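Inicio > Casa y taller > Instalación eléctrica > Cómo identificar circuitos, interruptores y cables

Cómo identificar y etiquetar los circuitos, interruptores y cables de un local

14 de agosto de 2019 – Redacción de Rumex

Utilizamos cookies propias y de terceros para mejorar la navegación. Si continúa en el sitio, entendemos que acepta su uso.

En muchos locales el cuadro eléctrico conserva las etiquetas del día en que se montó, y lo que dicen ya no coincide con lo que hay detrás. Se añadió un enchufe, se cambió un tabique, alguien escribió «varios» a lápiz. En esta guía se explica cómo rehacer la identificación completa de un local pequeño o una vivienda. No hace falta desmontar nada. Si en algún momento hay que abrir una tapa o tocar un borne, el trabajo pasa a ser de un electricista.

Material

Una rotuladora de cinta, un rotulador indeleble fino, alcohol para limpiar superficies, un plano del local (vale un dibujo a mano), una lámpara pequeña para probar enchufes y bridas con placa para los cables. Para los ejemplos hemos usado cinta de Hilex de 12 mm, pero sirve cualquiera laminada. La de papel se despega pronto en cocinas y baños.

Paso 1. Dibujar el plano

Haga una hoja por estancia y marque cada enchufe, cada interruptor y cada punto de luz con un código corto. La letra indica la estancia y el número el orden, siempre en el sentido de las agujas del reloj desde la puerta: C1, C2, C3 para la cocina. Los enchufes se dibujan con un círculo y los interruptores con un cuadrado. En un local con más de 20 puntos conviene pasar el plano a limpio antes de seguir.

Los aparatos fijos, como el horno, la placa o el termo, se anotan aparte. Suelen tener circuito propio y es fácil olvidarlos porque el enchufe queda detrás del mueble.

Paso 2. Averiguar qué alimenta cada circuito

Antes de empezar apague los ordenadores y avise a quien esté trabajando. Encienda todas las luces y baje el primer interruptor automático del cuadro. Recorra el local con la lámpara de prueba y apunte en el plano lo que se ha quedado sin corriente. Suba el automático y pase al siguiente. Entre dos personas se tarda la mitad, una en el cuadro y otra recorriendo las habitaciones.

Que la lámpara no encienda sirve para hacer el inventario. Para trabajar en una instalación hay que comprobar la ausencia de tensión con un instrumento adecuado, y eso queda fuera de esta guía.
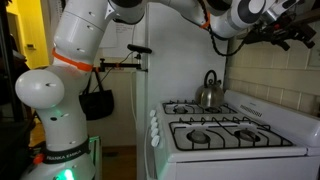
El color y el contraste de una etiqueta importan más que su tamaño. Para los textos recomendamos letra blanca sobre negro o negra sobre blanco, en mayúsculas y sin adornos. El rótulo FRANKA EMIKA, en blanco sobre la correa negra, es un buen modelo de contraste. Las bandas naranjas, en cambio, no llevan texto que haga falta leer para encontrarlas: sobre una carcasa blanca saltan a la vista. Esa misma idea se puede aplicar a los cables, con una banda de color para el grupo y una etiqueta escrita para el circuito concreto. Use pocos colores y apunte el significado en la puerta del cuadro.

Paso 3. Etiquetar el cuadro

Limpie la superficie con alcohol y deje que se evapore. Cada automático lleva el número de circuito y una descripción breve: «4 – Enchufes cocina». Evite las abreviaturas que solo entiende quien las escribió. La etiqueta va en el portaetiquetas o en el marco, nunca sobre la palanca ni tapando las indicaciones del fabricante.

En la cara interior de la puerta se pega la lista completa con la fecha de revisión. Escriba los textos en un documento y guarde el archivo. La próxima vez bastará con cambiar una línea.

Paso 4. Etiquetar los interruptores

No todos necesitan etiqueta. El de un dormitorio con una sola lámpara se entiende solo. Sí la necesitan los que están agrupados, los que encienden algo que no se ve desde allí y los que no deben apagarse, por ejemplo el de un extractor.

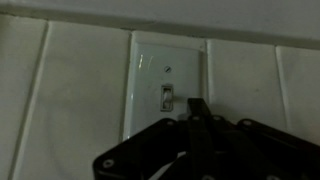
La etiqueta del interruptor se coloca siempre en el mismo lado, y nosotros preferimos encima, para que la mano no la tape. Hay que alinearla con el marco y no con las juntas de la pared, que a veces engañan. Con un interruptor de palanca blanco sobre una pared también blanca, y con luz tenue, una etiqueta transparente se pierde; ahí va mejor la cinta blanca con letra negra y un borde fino. Ponga el código del punto y, debajo, lo que enciende. Si la pared está recién pintada, espere a que la pintura cure o pegue la etiqueta en el propio marco.

Paso 5. Etiquetar los cables

Cada cable de aparato lleva dos etiquetas iguales, una junto a la clavija y otra junto al equipo. La distancia desde la clavija será de 50 mm, suficiente para leerla sin desenchufar. En cables finos es mejor la etiqueta tipo bandera, doblada sobre sí misma.
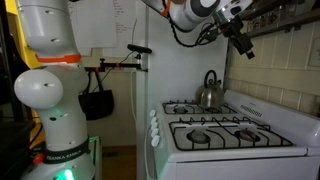
En cables rizados o que se mueven a menudo, la etiqueta va en el tramo recto del extremo. Si se pega en las espiras acaba soltándose y deja restos de adhesivo. Las bridas se aprietan lo justo para que no resbalen, y se corta el sobrante a ras.

Paso 6. Comprobar y mantener

Pida a alguien que no haya participado que localice, con la lista en la mano, el circuito de tres enchufes al azar. Si duda, el texto de la etiqueta se puede mejorar. Repase la lista una vez al año; en nuestra oficina lo hacemos en febrero. Cuando se añada un enchufe, se corrigen el mismo día el plano y la puerta del cuadro. Guarde una copia del plano fuera del local.

Suscríbase al boletín de Rumex y reciba las nuevas guías en su correo. Puede darse de baja en cualquier momento.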